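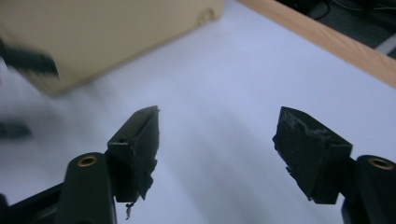 **Hand gripper build, shared shop – minutes**

October 9, 2022, Cimendale workshop, back bench
Present: Masaru Noguchi (chair), Mio Takagi (minutes)
Apologies: none

**1. Previous minutes**

Accepted with one correction. Item 4 should read "arm," not "finger."

**2. Finger pads**

Pads on both fingers are frayed along the edges and need replacing. MN proposed cutting the new set from the Trondon sheet already in the drawer. MT prefers the Onishi sheet, which is thinner and takes adhesive better on a printed face. MN pointed out that a thinner pad changes the closing distance, so the zero position would have to be set again.

Agreed: one pair of each, same outline, tested on the same day. Old adhesive to be scraped off fully before the new pads go on. Last time it was left under one corner and the pad lifted.

Pad edges to be cut 1 mm inside the finger edge. The current outline runs flush and catches on box flaps.

**3. Threaded inserts**

The brass inserts in the arms stay as they are. MT asked whether the next print should use a longer insert. MN sees no need at the present load. Left open until the cycle test is done.

Screws to be tightened by hand driver only. The power driver is not to be used on this build. 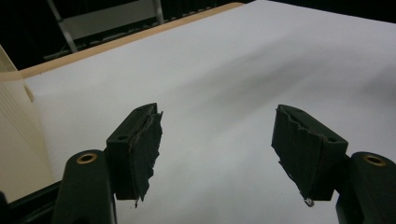

*Photo: M. Takagi*

**4. Finger geometry**

The blocky finger body with angled faces is kept for now. MN has drawn a version with a narrower tip for picking up flat parts and will print one pair in the same filament. The round holes stay on the same pattern so that old and new fingers can be swapped without touching the arms.

MT noted that the drawing file has two revisions with the same name. MN to rename the older one and move it out of the print folder.

**5. Cycle test**

Plan is 3000 open and close cycles per pad material, with a stop for inspection every 60. MT considers the interval too short for one person to keep up with. MN wants it kept for the first run, as edge wear is expected to start early. Interval to be reviewed after the first 11 stops.

Test object: foam block, 33 mm wide. Log sheet to record cycle number, pad condition at each edge, and any slip. Cardboard to be tried afterward as a separate run – results not to be mixed with the foam figures.

**6. Bench**

White work surface to be wiped down before each run so that loose pad fiber can be collected and weighed. MT doubts the shop scale can read anything that small. MN will try it once.

**7. Purchases**

Beva adhesive film, one roll. Spare M3 screws. No other spending approved.

**8. Actions**

| Item | Who |
|---|---|
| Cut both pad sets | MT |
| Print narrow-tip fingers | MN |
| Rename old drawing file | MN |
| Prepare log sheet | MT |
| Order film and screws | MN |

**9. Next meeting**

December, date to be set once the first run is logged.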